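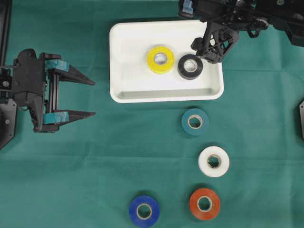 Electrical tape: frequently asked questions
Grolatow Trade Supplies, technical desk
Last reviewed 02/12/2022

Does the colour of PVC tape affect its rating?
No. Within our Bultesier range all colours share the same backing and adhesive. Colour is for identification only. Check the inside of the core for the product code.

Can yellow tape be used to mark an earth conductor?
Not by itself. Protective earth is identified by green and yellow in combination. Use the two-colour striped roll, stock code 3127.

How much overlap is needed?
Wrap at half the tape's width, so that each pass covers half of the one before. This gives two layers per pass. Stretch the tape lightly as you go and lay the last turn down with no tension, or the end will lift.

Is PVC tape a permanent repair for a damaged flex?
No. Replace the flex. Tape does not restore mechanical protection and must not be used to extend the life of a worn lead.

What is the shelf life?
Bultesier rolls should be used within 18 months of the date on the carton. Older stock may still stick but is no longer covered by our guarantee.

How should rolls be stored?
Flat, in a dry cupboard, away from direct sun and heaters. Rolls stood on edge can go out of round. Dust on the side faces will weaken the bond at the edges.

My tape has left a sticky residue. How do I remove it?
Isolate the supply first. Wipe with isopropyl alcohol on a lint-free cloth and let the surface dry fully before taping again. Do not use white spirit on PVC sheathing.

Is Gotisia self-fusing tape a direct replacement?
No. It is a silicone tape with no adhesive and bonds only to itself. It has to be stretched during wrapping and cannot be unwound for reuse.

What happened to stock code 1040?
It was withdrawn in June. Remaining cartons can be returned to the Kapoor Road counter with proof of purchase.

Who do I contact for a data sheet?
Karthikeyan Rai for PVC tapes, Seul-gi Hwang for silicone and cloth tapes. Quote the stock code and the batch number.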